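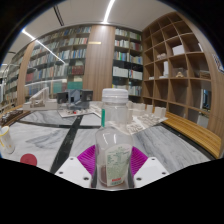
Ticket n° 399 – page 2 sur 2

Objet : pince à main Minami, la bouteille tourne entre les doigts
Ouvert par : Griet Van Hecke
Suivi par : Lambros Kontogiannis
État : ouvert, en attente d'une pièce

Griet Van Hecke
Je reprends la suite de la page 1. Les doigts violets à nervures sont montés avec les deux plaques blanches devant. La bouteille en plastique tient bien droite quand je ferme la pince, mais dès que je penche le poignet elle pivote sur elle-même. Elle ne tombe pas, elle tourne. J'ai fait l'essai sur la grande table en marbre, à côté des maquettes, parce que l'établi était pris.

Lambros Kontogiannis
Bonjour Griet. Avez-vous imprimé les doigts avec le profil Allolen ou avec celui de novembre ? L'ancien profil donne des nervures trop dures, le doigt ne se plie pas assez autour d'un objet rond.

Griet Van Hecke
Avec Allolen, mais j'ai laissé le remplissage à 50 %. Je viens de relire la notice de l'atelier et il est écrit 17 %. C'est donc mon erreur. Je ne savais pas que ce réglage ne se change pas tout seul avec le profil.

Lambros Kontogiannis
Non, il reste celui du dernier travail. Il faut le vérifier à la main à chaque fois. Réimprimez d'abord un seul doigt, le gauche, et comparez les deux en appuyant avec le pouce.

Craig Forsyth
Je me permets d'ajouter une chose. Sur ma pince, le même défaut venait des plaques : une vis était trop serrée et le doigt travaillait de travers. Desserrez d'un quart de tour, fermez la pince à vide, puis resserrez.

Griet Van Hecke
20 mars. J'ai desserré les vis des deux côtés comme Craig a dit. C'est mieux, la bouteille tourne encore mais plus lentement. Le doigt gauche à 17 % est imprimé – il est nettement plus souple que le droit. Je ne l'ai pas encore monté, l'insert fileté est entré de travers et je préfère ne pas forcer. J'ai demandé un autre insert à Alistair Lindsay, qui garde le stock.

Lambros Kontogiannis
Très bien. Ne montez pas un doigt souple avec un doigt dur, la prise serait décalée vers un côté. Lancez aussi le droit et changez les deux ensemble. Je laisse le ticket ouvert jusqu'à votre prochain essai, avec la même bouteille s'il vous plaît.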